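미적분 독학용 교재 '나로라우 미적분 입문' 사용 후기

대학 졸업하고 한참 지나서 미적분을 다시 볼 일이 생겼다. 직장에서 데이터 다루는 쪽으로 업무가 바뀌었는데, 문서에 편미분 기호가 나올 때마다 건너뛰고 읽는 것이 불편했다. 그래서 고른 것이 나로라우(Narolau)에서 나온 미적분 입문 세트다. 저자는 일리디우 칼데이라(Ilídio Caldeira)이고, 본책 한 권과 연습장 한 권, 공식 카드 묶음으로 되어 있다. 내 돈으로 샀고 본책은 끝까지 다 풀었다. 연습장은 마지막 단원 일부가 남아 있다.

구성

본책은 27개 장으로 나뉘어 있다. 앞의 여덟 장이 함수와 극한, 그다음이 미분, 적분 순서이고 급수는 맨 뒤에 짧게 들어 있다. 다변수 함수는 다루지 않는다. 나는 편미분 때문에 샀으니 이 점은 미리 확인하지 않은 내 잘못이다. 다만 일변수 쪽이 워낙 흐릿했기 때문에 결과적으로는 순서대로 다시 본 것이 도움이 됐다.

한 장의 분량은 짧다. 퇴근하고 한 장을 읽고 예제까지 따라 쓰는 데 한 시간이 채 안 걸리는 날이 많았다. 적분 기법이 나오는 장들은 예외다. 부분적분과 치환적분은 각각 이틀씩 걸렸고, 삼각치환은 일요일 오후를 통째로 썼다.

설명 방식

극한을 다루는 방식이 마음에 든다. 엡실론-델타 정의를 처음부터 꺼내지 않고, 표에 값을 넣어 가며 어디로 가까워지는지를 먼저 보게 한다. 예를 들어 (x²−1)/(x−1)에서 x를 0.9, 0.99, 0.999로 바꿔 넣게 한 다음, 반대쪽에서 1.1, 1.01, 1.001을 넣게 한다. 양쪽 값이 모두 2로 다가가는 것을 손으로 확인하고 나서야 인수분해로 약분하는 풀이가 나온다. 학교 다닐 때는 약분부터 배워서 왜 x=1을 나중에 넣어도 되는지 이해하지 못하고 넘어갔었다.

엡실론-델타는 뒤쪽 부록에 있다. 부록 설명은 본문보다 불친절하다. 일차함수 예제 하나, 이차함수 예제 하나가 전부이고, 이차함수 쪽에서 델타를 1과 엡실론/5 중 작은 값으로 잡는 이유가 한 줄로 끝난다. 처음 보는 사람은 여기서 막힐 것이다. 나도 다른 강의 노트를 찾아서 보충했다.

미분 부분은 무난하다. 도함수의 정의, 곱의 법칙, 몫의 법칙, 연쇄법칙 순서로 나오고, 각 법칙마다 증명이 붙어 있다. 연쇄법칙 증명은 안쪽 함수의 변화량이 0이 되는 경우를 슬쩍 지나가는데, 각주에 그 사실을 밝혀 두기는 했다. 입문서로는 이 정도면 괜찮다고 본다.

응용 문제는 최적화와 관련 변화율 위주다. 관련 변화율 문제가 좋았다. 원뿔 모양 물탱크에 물이 차는 문제를 높이에 대한 식으로 바꾸는 과정을 세 번에 걸쳐 조금씩 다르게 보여 준다. 첫 번째에서는 반지름과 높이의 비를 그냥 알려 주고, 두 번째에서는 닮음으로 직접 구하게 하고, 세 번째에서는 물이 새는 조건이 더 붙는다. 세 번째 문제를 혼자 풀었을 때는 기분이 꽤 좋았다.

적분 부분에서 아쉬운 점은 리만 합이다. 구간을 4개, 8개로 나누어 손으로 더해 보게 하는 것까지는 좋은데, 그다음에 바로 n을 무한대로 보내는 식으로 넘어간다. 구간을 100개나 1000개로 나눴을 때 값이 어떻게 되는지 표가 하나쯤 있으면 좋았을 것이다. 나는 스프레드시트로 직접 만들어 봤다. y=x²을 0부터 1까지 오른쪽 끝점으로 더하면 100개일 때 0.33835, 1000개일 때 0.3338335가 나온다. 1/3로 가는 것이 이렇게 보면 바로 들어온다.

연습장

연습장은 본책 장 번호에 맞춰 문제가 나뉘어 있고 칸이 넓다. 종이는 조금 얇아서 만년필로 쓰면 뒤에 비친다. 연필이나 볼펜은 문제없었다. 제본은 스프링이라 펼쳐 두기 편하다.

해답은 홀수 번호만 풀이가 있고 짝수 번호는 답만 있다. 독학하는 사람에게는 불편하다. 답이 틀렸을 때 어디서 틀렸는지 찾을 방법이 없어서, 나는 짝수 번호 문제의 경우 그래프 프로그램에 식을 넣어 확인했다. 오답도 두 군데 발견했다. 하나는 부정적분에서 적분상수가 빠진 것이고, 다른 하나는 부호가 반대로 적힌 것이다. 부호 쪽은 미분해서 검산하면 바로 드러나는데도 내 계산을 의심하느라 시간을 많이 썼다.

공식 카드

카드는 두꺼운 종이에 한 면에 공식, 뒷면에 짧은 예제가 있다. 처음에는 쓸모없다고 생각했는데 출퇴근할 때 가장 많이 본 것이 이것이다. 삼각함수 도함수와 역삼각함수 도함수를 외우는 데 썼다. 카드 묶는 고리가 약해서 한 달쯤 지나 벌어졌고, 지금은 문구점에서 산 고리로 바꿔 끼웠다.

글자 크기는 작은 편이다. 특히 지수에 분수가 들어간 식은 흔들리는 버스 안에서 읽기 어렵다.

다른 교재와 비교

같이 고민했던 것이 세이샤스(Seixas)의 '한 권으로 보는 미적분'과 노스타누(Nostano)의 온라인 강의였다. 세이샤스 책은 도서관에서 빌려 앞부분만 봤다. 증명이 더 꼼꼼하고 문제 수준도 높다. 수학 전공 수업을 준비하는 사람이라면 그쪽이 맞을 것 같다. 대신 그림이 거의 없고, 첫 장부터 집합 기호가 쏟아진다.

노스타누 강의는 무료 공개분만 들었다. 강사 설명은 좋았지만 나는 영상을 틀어 놓으면 손을 안 움직이는 편이라 맞지 않았다. 영상으로 공부가 되는 사람이라면 가격 차이도 크지 않으니 비교해 볼 만하다.

배송과 포장

12월에 닐로(Nillo)라는 온라인 서점에서 주문했고 나흘 만에 받았다. 본책 모서리가 살짝 눌려 있었지만 읽는 데 지장이 없어서 교환하지 않았다. 카드 묶음은 비닐로 따로 싸여 있었다. 세트로 사면 낱권으로 사는 것보다 조금 싸고, 연습장만 나중에 추가로 살 수도 있다.

좋았던 점

예제 풀이에서 중간 계산을 생략하지 않는다. 통분이나 이항 같은 단계도 다 적혀 있어서 고등학교 수학이 가물가물해도 따라갈 수 있다.

장 끝마다 앞 장 복습 문제가 두세 개 섞여 있다. 적분을 하다가 갑자기 극한 문제가 나오는 식이라 앞 내용을 잊지 않게 된다.

그래프에 축 눈금이 제대로 표시되어 있다. 접선 기울기를 눈으로 어림해 보고 계산값과 맞춰 볼 수 있다.

아쉬웠던 점

짝수 번호 풀이가 없다. 위에 적은 오답도 다음 쇄에서는 고쳐졌으면 한다.

찾아보기가 빈약하다. '평균값 정리'는 있는데 '롤의 정리'는 없어서 목차를 뒤져야 했다.

급수 단원이 너무 짧다. 비율 판정법까지만 나오고 테일러 급수는 정의와 예제 두 개로 끝난다. 사인 함수를 다항식으로 근사하는 그림이 하나 있는데, 오차가 얼마나 되는지에 대한 이야기는 없다.

누구에게 맞을까

고등학교 때 미분을 배웠지만 대부분 잊은 사람에게 권한다. 함수 그래프를 그려 본 적이 없다면 앞의 여덟 장도 빠르게 느껴질 수 있다. 반대로 공대 1학년 과정을 지금 듣고 있는 학생이라면 분량이 부족하다. 시험용으로는 문제 수가 적고 난이도도 중간까지만 올라간다.

별점을 준다면 다섯 개 중 네 개다. 연습장 해설이 보강되면 반 개를 더 줄 수 있다.

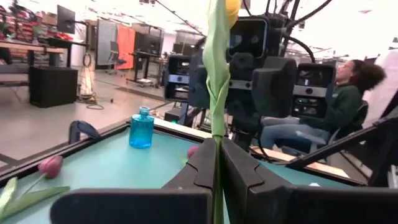
자주 받은 질문

계산기가 필요한가요?
극한 값을 표로 채우는 문제에서만 필요했습니다. 휴대전화 계산기로 충분합니다.

연습장 없이 본책만 사도 되나요?
본책에도 장마다 문제가 있습니다. 다만 적분 기법 쪽은 본책 문제만으로는 손에 익지 않아서 저는 연습장을 같이 썼습니다.

다 보는 데 얼마나 걸렸나요?
본책 기준으로 넉 달입니다. 쉬는 날이 많았으니 꾸준히 하면 더 빨리 끝날 겁니다.

편미분은 결국 무엇으로 공부했나요?
아직 고르는 중입니다. 세이샤스에서 나온 다변수 책을 빌려 두었는데, 앞부분을 읽어 보고 따로 후기를 올리겠습니다.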